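Posted 01/10/2023

# Wanted: people with messy desktops, to help us test Prindby

Hello, and thank you for stopping by. We're Drilham, a small software outfit in Priltdale, and for the last good while we've been working on a program called Prindby. It sits quietly in the corner of your computer and remembers where your windows were. You know how it goes: you unplug the big monitor, take the laptop to the kitchen, come back, plug everything in again, and your mail has jumped on top of your calendar and the spreadsheet is the size of a playing card. Prindby is supposed to put it all back where you had it. Some days it does this beautifully, and some days it has ideas of its own, and we would love your help in finding out which days are which.

We're looking for 58 people for the spring round, which starts in March. You don't need to be a computer expert, and please don't be shy about applying if you think of yourself as bad with this stuff. Our first round was mostly friends who write software for a living, lovely people all of them, but they kept fixing things themselves and forgetting to tell us.

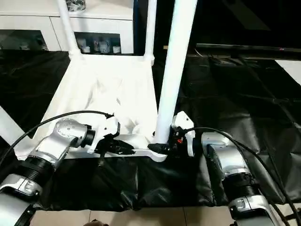 Window arranging sounds like a small matter until you watch somebody do it for a whole afternoon. Every program has its own notion of where it belongs, the laptop screen has one shape and the monitor another, and the operating system gets a vote as well. What we see most often in the early builds is a layout that comes back complete but wrong -- a bit like the white frame lying on its side on that black sheet, where you can make out a leg and a bottom rail and still wouldn't want to use it that way up. All the windows are there, every last one, and you still have to spend five minutes setting them right before you can start work. That's the kind of result we want to hear about, in as much detail as you can stand to give us.

## What you'd be doing

You'd install the test build on the computer you use every day and then carry on as usual for three weeks. We'd like you to plug and unplug your screen as often as you normally would and not a bit more. There's a little button in the menu bar with a sad face on it, and when something lands in the wrong place you click that and type a line or two. "Browser went to the wrong screen again" is a perfectly good report. So is a long grumble. Sławomir Marciniak reads every one of them and he really does enjoy the long ones.

At the end there's a phone or video chat, which usually runs over since we all like to talk, and then you're finished.

## Who we'd like to hear from

- People on a Mac or on Windows, with at least one extra screen that gets connected and disconnected during the week
- People who use more than one desktop or workspace and lose track of what's on which (we do too!)
- People who rely on the keyboard for most things, or who use a trackball, a pen tablet or a screen magnifier
- People who share one computer with somebody else in the house, each with their own login
- Anybody who keeps 10 or more windows open and has been teased for it

We can't take Linux or Chromebook users this time, much as we'd like to. Marianna Szczepańska is keeping a list for later, so do write in anyway if you'd like to be on it.
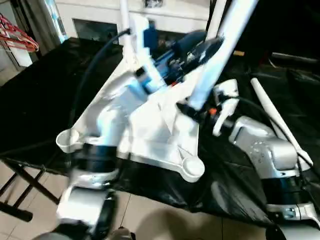
Will Prindby be able to see what's inside my documents?

The program records the position and size of each window, the name of the program it belongs to, and which screen it was on. It doesn't record window titles or anything typed or shown inside a window. Before a report is sent you get a preview of exactly what's in it, and you can delete any part you don't care to share.

## What you get

Every tester gets a full license to Prindby when it's released, good for as long as you want it and on as many computers as you have at home. There's also a gift card, which goes out after the closing chat. If you have to drop out halfway, please just tell us. You keep the license either way, and there are no hard feelings at all.

If you live near Priltdale, you're welcome to come by the office on Kramer Street and have the build installed for you. Candela Quintana will sit down with you, make sure your old settings are backed up, and show you how to remove the whole thing again if you take a dislike to it. Everyone else gets the same help over the phone. 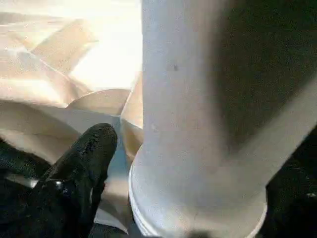
Leen Nimri wrote to us after the first round that she had stopped noticing the program by the second week, and then had a terrible morning when her laptop woke up with the lid closed and everything piled onto a screen that wasn't switched on. She added that she'd sign up again, "but please fix the lid thing." We've been working on the lid thing ever since, and if you keep your laptop shut on a stand, we'd especially like to have you along this time.

## A few practical matters

Test builds do misbehave now and then. Prindby only moves windows and never touches your files, but we'd still ask you to have a recent backup before you start, and if you've never made one Candela will gladly walk you through it. Please don't sign up with a computer that belongs to your employer unless you've asked them first. You do need to be 18 or over, and we'd rather chat in English, Polish or Spanish, those being the languages we can manage among us.

## How to apply

Write to Tadeusz Jakubowski at the Drilham office and tell him what computer you have, what screens you plug into it, and how your windows tend to end up by the end of a long day. If you know which version of your operating system you're running, put that in too -- if you don't, he'll help you find it. A screenshot of your desktop at its worst is very welcome (cover up anything private, please!). Put "spring round" in the subject line so your note doesn't get lost among the invoices, and Tadeusz will write back to everyone, including those we can't fit in this time.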